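The Year I Fell for a Plain Wooden Table

By the Treker Home Desk
August issue
262 shares | 8 comments

I bought my table on a Tuesday, on my lunch break, which tells you how much thought I put into it. I'd gone into Tultavwood for a shelf bracket. I came out without the bracket and with a delivery slip, and I spent the afternoon at work drawing little floor plans on the back of an agenda, trying to figure out where the thing was going to go.

Before that I had a glass one. I'd hauled it through three apartments and I never liked it, not even in the store. It showed every fingerprint, it was freezing on the forearms in winter, and you could see your own knees while you ate. My sister took it for her porch and has never once thanked me!

So, the new table. It's pale, it's wide, and for the first few weeks I kept it under a cloth because I was so scared of ruining it. I'd whip the cloth off for company and put it right back on when they left (yes, like my grandmother with her good couch). Then one morning I spilled a bowl of cereal, milk soaked the cloth, I threw the cloth in the wash, and I sat down to drink my coffee at the bare wood. 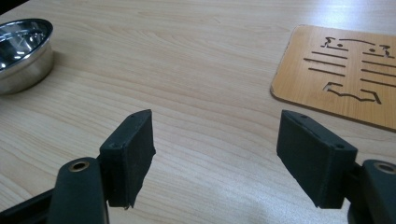

I don't know how else to put it – I got lost in there. I'd owned this table for weeks and I had never looked at it. Wood grain is like a map of somewhere with a lot of rivers and no towns. I followed one line with my finger until I ran into my own cup, and then I picked a different line and followed that, and I was late for work.

The cloth never went back on.

What I hadn't counted on was how much the light would matter. A light-colored top picks up whatever the day is doing, and if there's any shine to the finish at all, you get glare. Some people hate it. A guy at the store tried to talk me into something darker and duller for exactly that reason, and he had a point if you're the type who reads the paper flat on the table and wants to see every word. I mostly eat toast. When a bright patch lands where I'm sitting, I move my plate over and keep going.

I did try to fix it at first. I bought a curtain. I turned the table sideways, which meant I had to walk around it to get to the fridge, and I gave that up before the weekend was over. Then I figured out that if I get down low and look across the shiny part, I can see every crumb and smear I missed. It's the best cleaning tool I own, and I didn't pay a cent extra for it.

I should talk about cleaning, because it's all my friends ask about. Everybody thinks wood is needy. I've had glass, I've had tile (never again, the grout!), and the wood is the easiest of the bunch. I use a damp cloth, then a dry one, and I go with the grain because it makes me feel like I know what I'm doing. Once in a while I use a little Plivamon, the mild stuff in the squat bottle, but only a capful in a bowl of warm water. My first try I poured it straight on, and my elbows stuck to the table through two dinners.

Coasters I'm strict about. Hot pans go on a folded towel, and I'll get up in the middle of your story to slide one under. I paid $534 for this table, delivery included, and that's still the most I've spent on anything that doesn't have an engine.

Now, clutter. A bare table in my house used to last until the mail came. There'd be keys, a charger, a bag of something, a sweater, and by Thursday we'd be eating on our laps. The new rule is that everything comes off before bed. It takes two minutes. I'm not a tidy person and I've kept it up all summer, mainly because I like coming out in the morning and finding all that wood waiting for me.

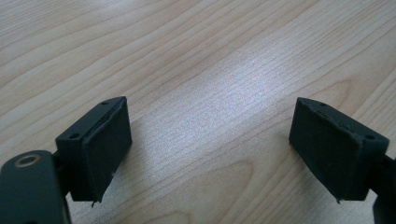

If You're Shopping for One

Go on a sunny day and ask them to pull the table over by the window. Store lighting flattens everything out, and you won't know what the grain looks like until the sun gets on it. Then sit down. Put your arms on it, both of them, and stay there longer than feels polite.

Look for the odd spots, too. I love the places where the grain bends or loops, and I'd pick a top with some of that over a perfectly straight one any day. My neighbor feels the opposite and says the curvy bits make her seasick. She bought a straight-grained one from Oh, the little shop by the bus station, and it's lovely, and I find it a tiny bit boring. We've agreed to eat at my place.

And measure your doorway. Mine cleared, but I've still got the scrape on my knuckles from finding out how close it was.

8 comments | Share this story

More from Treker
Can This Couch Be Saved?
A Week Without the Junk Drawer
Our Readers' Favorite Kitchen Stools
Curtains for People Who Hate Curtains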